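How to Set Up a Snack Shelf You Can Read at a Glance

August 2021

I love a good snack shelf. I redid ours in June, and it's still the first thing I look at when I walk into the kitchen! If yours is a jumble of half-open bags, set aside an afternoon and give this a try.

What you'll need

A clear shelf board at eye level
A damp cloth and a dry one
A marker or a few sticky labels
Whatever snacks you already have

Step 1: Empty and wipe

Take everything down, crumbs and all. Check the dates while it's in your hands, and put anything close to expiring in a separate pile to eat this week.

Step 2: Sort by package, then by flavor

Pouches go with pouches and boxes go with boxes. I used to sort by brand and it never lasted – a floppy bag between two boxes always ends up squashed. Once the shapes are sorted, keep each flavor together.

Step 3: Pouches at one end

Stand-up pouches do best in a little group at the end of the shelf. Squeeze the bottom of each one so it opens out flat, and turn any clear window to the front (so pretty with granola!).

Step 4: Boxes face out, extras behind

Give every flavor its own lane, one box wide. The front box shows its name, and the spares line up or stack directly behind it.

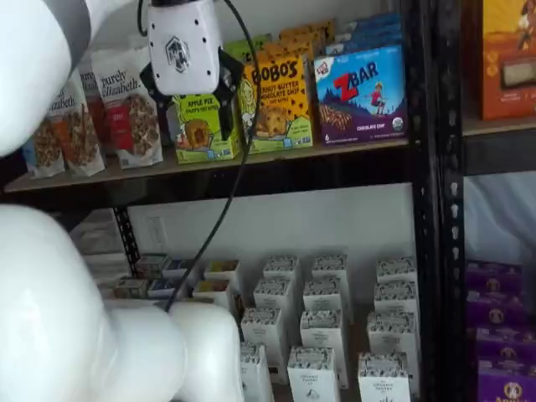 Granola pouches on the left, then apple pie, peanut butter chocolate chip and chocolate chip bars, with more boxes behind.

Mix up the colors if you can. Green next to yellow next to blue is so easy to spot, even for kids who can't read the flavors yet.

Step 5: Refill from the back

New boxes go to the back of the lane and older ones slide forward. When a lane is down to its last box, write that flavor on your shopping list.

One more tip: leave a hand's width free at the end of the shelf. You'll find something new to try – I always do – and it'll need a spot!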